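Pouch line notebook — zipper seal trials, Otard film
Wednesday, August 21, 2019 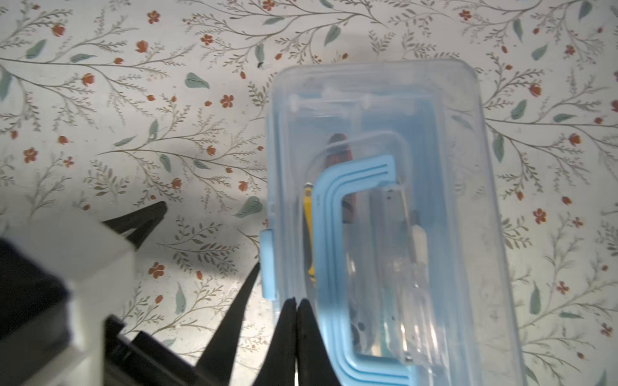

Picking up from the Hanrahan complaint. They got the second lot of the 5 oz window pouch and a bunch of them open at the side seal right where the zipper gets crushed. Zipper itself fine. Center of the bag fine. Always the corner, always operator side. So either the crush bar is out of level again or the new film wants more heat than the old one.

Film: Otard, matte outside, clear window. Old stuff was Wevitz, a bit stiffer. Same zipper profile both times, checked the roll tags twice.

First thing, ran with settings as found. Side seal at whatever the night shift left it. Pulled samples off the start, middle, end of the run. Corner opens by hand, no effort. You can feel the zipper flanges slide past each other in there, not melted together at all. OK so the complaint is real, not shipping damage like sales wanted.

Raised the crush station only, left side seal alone. Better. Corner holds when pulled straight, still peels if you go at it from the inside with a thumb. Raised it once more and the flange flows out past the edge, makes a hard little whisker. Sharp enough to scratch. Can't ship that, goes in a carton with other pouches and rubs the window.

Backed off, tried longer dwell in place of more heat. Line slows to 111 a minute by the counter. This is the best so far — corner solid, no whisker, window still flat. Tried speeding back up to 116 and lost it right away, weak corners on maybe every other bag. Not worth it. Leave it at 111 until somebody looks at the bar.

Checked bar with carbon paper after lunch. Drive side prints dark the whole width. Operator side fades out at the last bit, exactly where the bags fail. So it IS the bar, at least partly. Shim under the operator side, one thickness, printed again, much more even. Didn't have a second shim of the same size, drawer is a mess, please put things back in the drawer.

Reran with shim in. Air test under water, 3 bags from each setting:
as found — bubbles at corner, all of them
hotter, no shim — one leaked, others held but whisker
long dwell, no shim — held
long dwell, shim — held, and took more squeeze before anything gave. When it did go it went at the bottom gusset, not the zipper, so happy with that

Wanted to do shim plus normal dwell but ran out of printed film on that roll, and the next roll is the Urkier coffee job and not mine to burn. Tomorow if there is a tail left.

Other things noticed:

Silicone pad on the crush station has a groove worn in it. Turned it end for end for now. Needs a new one, order two.

Registration drifting toward the end of the roll, window creeping up to the zipper. Eye was dusty. Wiped it, drift stopped. Add to the start of shift wipe down.

Zipper tension — the brake was set tight enough to stretch the profile, you get a wavy top on the finished bag. Loosened a half turn. Top lies flat now. Not related to the corner as far as I can tell but it looked bad.

Tear notch is landing 3 mm above the zipper, print calls for 5. Not what Hanrahan complained about, but they will. Moved the punch, checked on a handful of bags, fine now. Wrote the new position on the tape on the guard, old number crossed out.

To do
— proper shim, cut one, label it
— shim plus normal dwell, compare against todays long dwell bags
— keep bags from today taped and marked, do not throw out, they are in the tray by the sealer
— ask Otard if the sealant layer changed between the sample roll and this lot. Feels different, slippery. The tag says the same thing both times but the tag always says the same thing
— Hanrahan wants replacements before their October order, so settings need to be locked by then. Send them a few long dwell pouches first, let them pull at the corners themselfs

Side seal jaws left hot for night shift, crush station off, shim in.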